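Trindport Wharf Precinct - progress report to the regional development fund
24/10/2024

Work on the reuse of the former Worum cannery site is on track against the revised program, with one item behind. The period covered by this report took in the end of the heritage survey, the second round of public comment and the first of the soil results.

The heritage survey is complete. The boiler house and the long store are to be kept. The two iron sheds on the northern side are past repair and the surveyor has no objection to their removal. The final report has been lodged with the planning office and a copy is attached.

Public comment closed with 2,288 submissions. Most supported opening the foreshore to walkers. Parking drew the most complaints, along with the height of the short-stay lodgings proposed near Stomari Street. The architects have taken a storey off the lodgings and moved the car park entrance away from the school crossing.

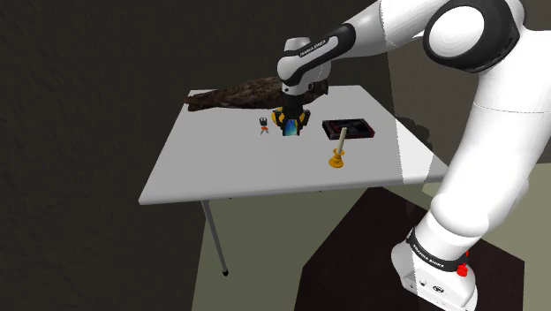 Soil testing is the item that is behind. Mathebula Engineering found fuel residue near the old slipway and has asked for more bores before it signs off. This affects 800 square metres of the site, all of it inside the area set aside for open space. No building work is planned there in the first stage, so the delay does not change the opening date at present.

The jetty repairs are finished except for the handrail. Ferry trials will start once the harbour authority has inspected the piles. The new jetty is rated for boats carrying up to 100 passengers.

Spending is within budget. We ask that $2,000 left over from signage be moved to the extra bores - the form is attached. The lease terms for the long store go to council in November and we will forward the minutes when they are available.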